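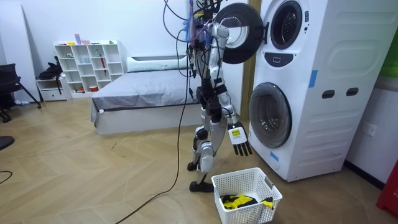
Figure 1. The stacked washer-dryer with the upper door open and the basket on the floor in front of it.

Moving the Wash: Where Time and Socks Go Between Two Drums
Project report, Home and Living Spaces, Clistuseck College
Sebastião Arruda
Submitted March 7, 2025

1. Why laundry

I picked laundry because I do a lot of it and I'm bad at it. When the project list came out in January everyone in my group went for kitchens (kitchens are fun, I get it), and I kept thinking about the stacked unit at Istby and how I always seem to drop something on the way from one drum to the other. Washing and drying get all the attention. There are whole shelves of detergent at the store, and the machines have programs for wool and for things I don't even own. But the bit in the middle, where you stand there with an armful of heavy wet cloth, is left to you.

So that's what I looked at. My question was pretty small: in a stacked setup, where do you put the basket, and does it change how long the transfer takes and how much ends up on the floor?

2. The setup

The unit at Istby is a tall white cabinet with two front-loading drums, one over the other. The washer is the lower one and the dryer is the upper one, so everything wet has to go up. Both doors are round. The upper one swings out to the side, and once it's open it takes up more room than you expect, right at the height where you want your shoulder to be. I bumped it on my very first load and wrote "door!!" in my notebook, which is the whole of my notes for that load apart from the time.

The floor is light wood in a herringbone pattern. It looks great and I was nervous about it the entire time. A wet towel left on wood for the length of a phone call is not something I wanted to explain to anyone, so I kept an old bath mat folded nearby and wiped up after each run.

The basket is the plain white plastic kind with a grid of holes in the sides and a cut-out handle at the end. I had a soft fabric one at home that I planned to compare it with, but the fabric one sagged the first time I put wet jeans in it and I gave up on that part. Plastic wins, I guess, though I can't call it a result.

3. What I did

I ran 14 loads, all from my own room and from two housemates who were very happy to have their washing done. Every load went through the short wash and then the 60 minute dry. I timed only the transfer, from opening the lower door to closing the upper one, using the stopwatch on my phone, and afterward I wrote down anything that had landed on the floor.

I tried three ways of doing it.

Basket in front. The basket sits on the floor right in front of the machine. Everything comes out of the washer into the basket, then goes up into the dryer from there.

Basket to the side. Same thing, but with the basket over on the side away from the open dryer door, so you can stand close to the machine.

No basket. Straight from the lower drum to the upper one by the armful. This is how I've always done it, and I was secretly rooting for it.

I also weighed a few single items dry and then again after the spin, mostly out of curiosity. My big gray bath towel gained 400 grams, and that's only one towel! It made me feel a little better about my arms.

4. What I found

Total transfer time over all the loads was 968 seconds, so more than a minute a load. No basket was the quickest when the load was small and all T-shirts, as I'd hoped. With sheets it was a mess. A wet fitted sheet comes out of the drum with everything else rolled up inside it, and if you lift the whole bundle at once, the socks drop out of the bottom while you're looking at the top. Most of what I had to pick up during the project was socks, and most of those came from sheet loads with no basket.

Basket in front dropped the least. Anything that slips while you're reaching up just falls back in, and you don't even have to notice. The downside is that it keeps your feet away from the machine. You end up leaning over it to reach the upper drum, and by the end of a big load I could feel that in my lower back.

Basket to the side was easier on my back and slower, because of all the twisting. I expected to like it more than I did. My housemate Xavier did a few of those loads for me and liked it best of the three, but he is a good deal taller than I am and the upper drum is no reach for him at all. I should have planned for height from the start and I didn't.

5. Things that went wrong

I lost the times for one load because my phone died, so I ran that one over with clean, re-wetted towels — not the same thing, I know. I also got faster as I went along, so the loads I did late look better than they should. If I did this again I'd mix up the order of the three methods. I did them in blocks, and my tutor pointed out the problem about ten seconds after I showed her the table.

I meant to borrow a folding basket stand from Nostis, the housewares shop near campus, to see if raising the basket would fix the leaning. They only had one in stock and it was sold before I got there. I still think the stand is the most interesting thing I didn't test.

6. What I'd tell my housemates

Pull sheets out of the washer first and shake them over the basket before anything goes up. Open the dryer door all the way before you start loading. Put the basket in front for mixed loads, close enough that its edge touches the machine, and skip it if you've only got a few shirts. Check the rubber seal in the washer door too. I found a sock in there on load six, and it wasn't from any of our loads.

Thanks to both housemates for the dirty clothes. The timing table and my notebook pages are in the folder I handed in with this report.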